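Home | About the Trust | Grants | News | Contact

This website uses cookies to improve your visit. Accept | Manage settings

Small Kitchens Fund: changes for the coming round

The Trustees of the Wimthorpe Trust have completed their review of the Small Kitchens Fund, which supports community lunch clubs, shared cooking sessions and supper groups across the district. The fund will continue. Several of its rules will change, and groups that have applied before are asked to read this item in full before filling in a new form.

The largest grant available remains £500. Groups may now apply for the whole amount in one application, where previously the first award was limited to half and the rest was held back until a report had been received. The Trustees found that this arrangement caused delay for very small groups and produced little useful information in return. A single short report will be due at the end of the grant period. 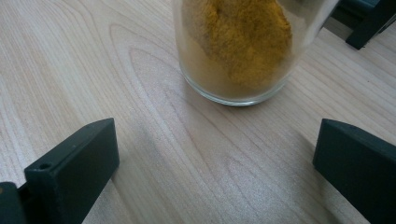 Grants may be spent on ingredients, hire of premises, basic equipment and the cost of food hygiene training. They may not be spent on wages, alcohol, vehicle repairs or anything bought before the date of the award letter. Groups wishing to buy a single item that would use up most of the grant should speak to the grants office first. Applications for refrigerators will be accepted, provided that the owner of the building has agreed in writing to its being kept there.

The review also considered dry stores. Several groups asked whether flour, rice, spices and similar goods could be bought in quantity at the start of the grant period and used over the following months. The Trustees are content with this. Groups should keep a record of what has been bought and when each item was opened, and should label any food that has been moved from its original packet. The label should give the name of the food, the best before date and any allergens shown on the packet. Where one store cupboard is shared by more than one group, each application should name the person responsible for it.

A model record sheet has been drawn up with the help of the Cleller lunch club, whose members have used their own version for two years. Copies may be had from the office on request. Use of the sheet is not a condition of grant, and groups that already have a suitable record of their own need not change it. 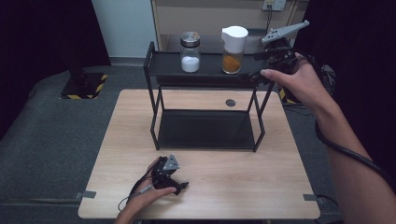 WIMTHORPE, April

Vidar Magnusson has been appointed to the post of Grants Officer and will be the first point of contact for all enquiries about the fund. He joins the Trust from the Rondonuwu Foundation, where he was responsible for small awards to village halls and youth groups. The Trustees are grateful to colleagues who shared the duties of the post while it was vacant.

Mr Magnusson will hold advice sessions in the Jultum Room between 10 am and 4 pm during the last week of the month. Appointments last half an hour and should be booked through the office. Groups are asked to bring their latest accounts, a copy of their rules or constitution, and a simple budget for the work proposed. Those unable to travel may ask for an appointment by telephone.

Completed forms must reach the office by 5 pm on the closing date printed on the front page of the form. Forms received after that time will be held over to the next round. Every application will be acknowledged in writing, and any group that has not had an acknowledgement within 10 working days should get in touch.

Decisions will be made by the Trustees at their summer meeting and sent by letter to the named contact. The Trust regrets that it cannot give results by telephone. Unsuccessful groups may ask for written comments on their application and are free to apply again in a later round.

Groups holding a grant from the previous round are reminded that their final reports are now due. A new award cannot be released while a report is outstanding. Receipts need not be sent with the report but should be kept, as the Trust may ask to see them.

© The Wimthorpe Trust | Contact the grants office | Privacy | Back to top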